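Call for Participants: Household Routines and Sleep Study

The Kinesitz Center for Community Health invites adults living in the Skodari area to take part in a study of evening routines and sleep. Enrollment opens in July and will close when 461 places have been filled.

The study asks how ordinary household work, such as cooking, laundry and yard work, is spread across the day, and whether its timing is linked to how people sleep. Earlier work at the Center relied on a single mailed survey. The present study follows each participant for four weeks.

Participants will keep a short diary, to be filled in before 9 p.m. each day, and will attend two interviews at the Center's office on Rodrigues Street. Each interview lasts roughly 100 minutes. Travel costs within the county are repaid on presentation of a receipt.

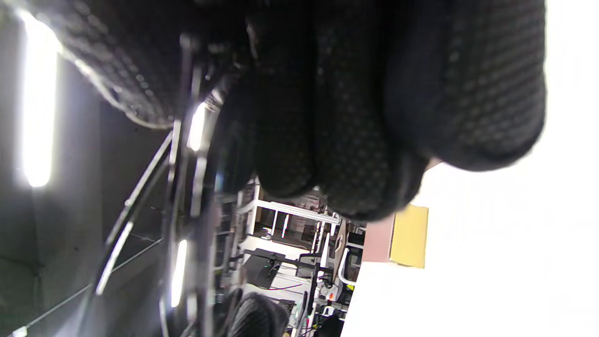
Applicants must be 18 years of age or older and must have lived at their present address for at least six months. Persons who work night shifts, or who are being treated for a sleep disorder, are not eligible for this phase. No more than two members of the same household may enroll.

Participants who complete both interviews and return the diary will receive $200. Those who withdraw early will be paid for the parts they have finished. Participation is voluntary and may be ended at any time without explanation.

Diaries are stored under a number, and names are kept in a separate file. Study records are destroyed after five years.

To apply, request form 691 from the study coordinator, Tyra Fjeld, at the front desk or by mail. Questions about privacy should be addressed in writing to Jonatan Hägglund, Research Records Office.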